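Getting More Years Out of Everyday Plates and Bowls

Most household crockery is thrown out because of chips, grey marks and staining, and a lot of that can be slowed down or fixed. These notes cover ceramic first, then plastic and melamine, then storage.

Grey marks on white plates

The thin grey lines that look like scratches are usually metal left behind by cutlery. Make a paste of bicarb soda and a little water, rub it on with a damp cloth in small circles, leave it for a few minutes and rinse. Stubborn marks need a cream cleanser meant for cooktops. I use the Heitmann one but any fine cream will do. Don't use steel wool, as it leaves more metal and takes the shine off the glaze.

If the marks come back within a fortnight, the glaze is worn and the plate will keep collecting them. It's still fine to eat from as long as the surface is smooth and there are no cracks.

Tea and coffee stains

Fill the cup with hot water, add a teaspoon of bicarb and leave it overnight. Denture tablets also work, one per mug. Avoid bleach on anything with a crazed glaze because it gets into the fine cracks and is hard to rinse out.

Chips

Run a fingertip lightly around the rim when drying up. A rough spot on the outside of the foot can be smoothed with fine wet and dry paper, 1000 grit, used wet. A chip on the eating edge is a different matter, and that plate should go under a pot plant.

Plastic and melamine

Melamine is good for the verandah, the caravan and small children, but it has its limits. Keep it out of the microwave and the oven. Don't cut steak on it. Once the surface has gone dull and scored it holds stains and smells, and no cleaner will bring it back.

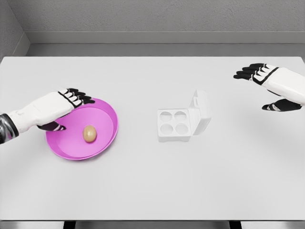 Tomato and turmeric are the worst for staining. Rinse plates in cold water straight after the meal, then wash as usual. If a yellow tinge has already set in, put the piece outside in full sun for an afternoon. Turmeric fades quickly in sunlight. Tomato takes longer and may need a second day. Bring everything in before evening, as months of weather will make plastic brittle.

For greasy plastic that still feels slippery after washing, the water was probably too cool or the detergent too weak. Wipe with a paper towel first, then wash in the hottest water your gloves can stand. A splash of white vinegar in the rinse helps.

In the dishwasher

Put plastic on the top rack only, away from the element. Leave a gap between ceramic plates so they don't knock against each other – most rim chips in our house came from the bottom rack. Check under the rack for dropped teaspoons before you start it.

Old china with gold trim or hand-painted colours should be washed by hand. My grandmother's set dates from 1920 and has never been near a machine.

Storage

Stack plates by size, with the largest at the bottom, and keep the stacks low. For good plates, put a sheet of paper towel or a circle of felt between each one. I cut mine from a Carkari felt blanket that had moth holes, using a 23 cm cake tin as the template.

Don't hang cups from hooks if they have been glued at the handle. Don't nest bowls while they are still damp either, or they will stick. If two have already stuck, stand the outer one in warm water and put cold water in the inner one, then wait a minute and twist gently. Go easy on the temperatures with old or thin bowls, as a big difference can crack them.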